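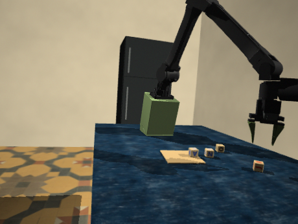

Olen Parish Registers: Transcribed Burial Entries
Data card, second release

Summary

This collection holds transcribed burial entries from the parish registers of Olen and the outlying chapelry of Bezerra. It is intended for family historians, local historians and students of population history. Each row stands for one entry in a register. The collection doesn't include baptisms or marriages, which are held separately and have not yet been checked.

Contents

entries.csv: the transcribed entries, one per row
registers.csv: a list of the 21 registers used, with shelf marks and condition notes
places.csv: place names as written, with the modern spelling where known
notes.txt: queries left open by the transcribers

All files are plain text in UTF-8. Fields are separated by commas, and text containing a comma is placed in double quotation marks.

Fields in entries.csv

entry_id: a number given to the entry, never reused
register_id: matches the same field in registers.csv
folio: leaf number, followed by r or v
name_written: the name exactly as it stands in the register
name_standard: a modern form, for searching only
age_written: age as stated, including words such as "infant" or "aged"
abode: place of residence, left blank if none was given
occupation: as written, with short forms kept
clerk_hand: a letter for each handwriting, local to that register
doubt: 0 for a clear reading, 1 for a doubtful reading, 2 for a reading supplied from the bishop's copy

Method

Entries were read from the original volumes and typed by one transcriber, then read again by a second who had not seen the first version. Differences were settled by Nafula Kombo, who also wrote the transcription rules. A sample of 500 entries was afterwards compared with the bishop's copies by Bhupendra Bhatia, and corrections arising from that comparison are included in this release. Place names were reviewed by Isla Paewai.

Square brackets mark letters supplied by the transcriber. A question mark inside brackets marks a letter that could not be read. Latin forms of first names are kept in name_written and turned into English in name_standard.

Known gaps and faults

Register 9 suffered from damp at some time before it was deposited, and the outer edge of many leaves is lost. Ages are often missing there for that reason. In the Bezerra volumes, stillborn children were entered by some clerks and left out by others, so the figures should not be used to compare rates of infant death between the two places.

Ages above 80 should be treated with care. Clerks tended to round them, and several can be shown from baptism entries to be too high.

The old calendar, with the year beginning in March, is used in the earlier registers. Years are given as written and have not been adjusted.

Changes since the first release

The field clerk_hand has been added.
Duplicate rows caused by a register being filmed twice have been removed.
The spelling "Gruvanon" is now used throughout places.csv for the farm formerly listed under three forms.
The doubt field now allows the value 2.

Terms of use

The transcriptions may be copied and reused for any purpose, provided that the source is named. Images of the registers are not part of this collection and may not be requested through it. Users are asked to check any entry against the original before quoting it in print.

Corrections

Corrections should give the entry_id, the proposed reading and the grounds for it. They are reviewed by Thierry Lebrun each December and, if accepted, are entered in the following release.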